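**Drawer Box Hardware and Surface Wear: Section 4, Observations**
Group: Makis Drakos, Ifigeneia Gkikas, Despina Kyriakidis
Course advisor: Charalambos Triantafyllou

The second part of the project deals with the small white drawer box and the table it stands on. The work was limited to surface condition, hardware and drawer travel. Load tests were left to the Quintero group, whose report covers shelf units.

### 4.1 Work surface

The same table was used in every session. Its top is smooth and cream-white, and it shows thin scratches under low side light. We recorded these before starting so that they would not be counted later as damage caused by the box. The surface was wiped with a dry cloth on Wednesday and no cleaner was used.

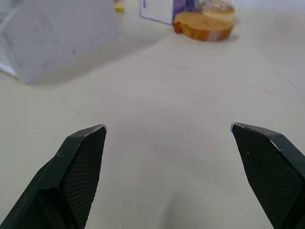
*Figure 1. Tabletop with faint hairline scratches; white box out of focus at upper left.*

The scratches are shallow. A fingernail drawn across them does not catch. Ifigeneia Gkikas rated the top at grade 4 on the class wear scale, where 9 is unmarked.

### 4.2 Box front

The upper panel is in worse condition than the table. It has gray streaks, smudges and fine scratch lines that run in several directions. A single direction would point to sliding contact with one neighboring object. Mixed directions fit general handling better, but we have no record of how the box was kept before it reached the lab, and the cause is left open.

The panel carries a decorative knob with a clear faceted head on a gold-colored metal base. Below the knob is a small recessed slot with rounded ends. The drawer front sits lower down and is a flat white plate with no pattern.

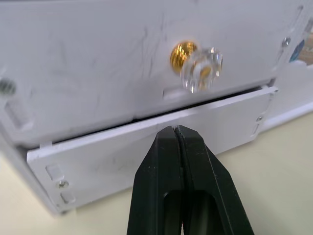 Photo: Drawer box project group, May

A thin dark gap separates the upper panel from the top edge of the drawer front. Gap width was read with a feeler gauge at the left end, the center and the right end, with the drawer fully closed each time. The readings are in Table 2 of the appendix.

### 4.3 Drawer travel

The drawer was opened and closed 20 times by hand at a slow, even pace. In 19 of the cycles it closed fully on the first push. In the remaining cycle the right side stopped short and had to be pressed in. Pushing at the center of the plate gave a straighter path than pushing near a corner.

### 4.4 Limits of the data

Only one box was available. The wear grades were given by one person and were not repeated by a second rater. Makis Drakos checked the knob for looseness by hand, without a torque tool, and found no play. Two items are still open for the final version:

- repeat the gap readings after the screws have been checked
- grade the side panels, which were skipped for lack of time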